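Let the Kitchen Wall Be Loud

For years the advice about kitchens has been the same. Paint it white, tile it white, and buy things that won't show. I followed it in my first apartment in Astcombe and paid for 120 white tiles that I never once looked at with any pleasure.

My view now is that a kitchen should have one loud wall, and that purple is a perfectly good color for it. People say a pattern makes a small room feel smaller. A small room is small anyway. A pattern at least gives you something to look at while the water boils.
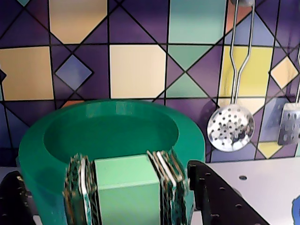 Purple tile with plain green in front of it.
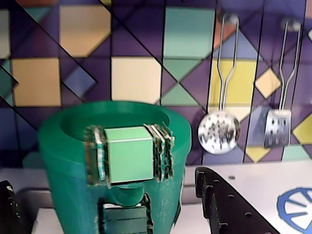
The usual objection is that you'll get tired of it. Filipa Loureiro, who sold tile in Dusten for 34 years, told me her customers came back to replace beige more often than anything else. They had picked it to please the next owner, and then they stayed.

I would keep the counter quiet — light gray does the job — and let a few solid colors sit against the pattern. Green works well with purple. So does yellow, in small amounts.

Resale value is the other worry. My cousin in Zasberg covered her orange tiles before selling, and the buyers asked if they could have them back.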